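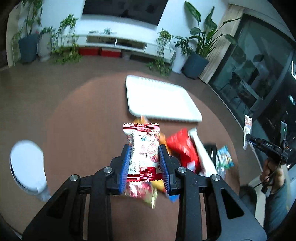
Snack packet with serrated sealed ends, held upright between two blue pads.

Unit 6: Two-Leg Ties and How They Are Decided
Handout for Introduction to Competition Formats

Reading before class: the section on knockout rounds in the course pack. Bring the results sheet from last time, we will use it again in the second half.

1. Basic terms

A tie is the whole contest between two clubs. A leg is one match of that tie. Students mix these up every year, and in American usage "tie" also means a level score, so in written work please use "draw" or "level" for the score and keep "tie" for the pairing.

The aggregate is the sum of a club's goals over both legs. If Omton win the first leg 3-1 and lose the second 1-0, the aggregate is 3-2 and Omton go through. The club that hosts the first leg is written first when we give an aggregate. Some newspapers put the winner first instead, so check before you copy a score.

2. When the aggregate is level

There are four common ways to settle it:

Away goals. The club with more goals scored on the road goes through. Many competitions have dropped this rule, but you will meet it in older results.

Extra time. Two periods of 15 minutes at the end of the second leg.

Penalty kicks. Taken after extra time, or straight after 90 minutes where the rules skip extra time.

Replay. A third match, usually on neutral ground. Rare now and hard to fit on the calendar.

Most rule books use a sequence of these. Write the sequence down before you start any problem. The usual mistake on the homework is to apply away goals to a tie that was never level on aggregate.

3. Worked case: Temier v. Cordero

First leg at Temier: Temier 2, Cordero 1.
Second leg at Cordero: Cordero 1, Temier 0.

Aggregate: 2-2. Under away goals, Cordero have one goal away from home and Temier have none, so Cordero advance. With the rule removed, the tie goes to extra time at Cordero. Same scores, two different outcomes.

Now change the second leg to Cordero 2, Temier 1. The aggregate is 3-3, each club has one away goal, and the rule settles nothing. Go to the next step in the sequence.

4. Does playing the second leg at home help?

The argument for: the home club knows what score it needs, and any extra time or penalties happen on its own field. The argument against: clubs that finish higher in a group stage are often given the second leg at home as a reward. They are stronger to begin with, so a raw count of who advanced will make the advantage look larger than it is.

Our course file has 502 ties. Of these, 200 come from open draws where the order of legs was picked at random. Use only those for the exercise below. The rest were seeded and need a correction that we will not reach until Unit 8.

The file begins with ties played in 2000. Earlier records are patchy on which club hosted first.

5. First-leg tactics

A club hosting the first leg under away goals has a reason to avoid conceding, and may accept 0-0. Without the rule, a 1-1 draw at home costs no more than a 0-0. Coaches disagree on how much this changes play. When you read match reports, separate what a team did from what the writer says it intended.

Red cards and suspensions carry over between legs in most competitions. A player sent off in the first leg normally misses the second.

6. Exercise

a) Zollina draw 1-1 at home to Omton, then draw 2-2 away. Who advances with away goals? What happens without?

b) From the open-draw ties, find the share won by the club at home in the second leg. Show the count, then the percentage.

c) In one paragraph, say why the seeded ties should be left out of (b).

Hand in on paper at the start of class. Part (c) should be half a page at most.

Next unit: group stages and tiebreakers.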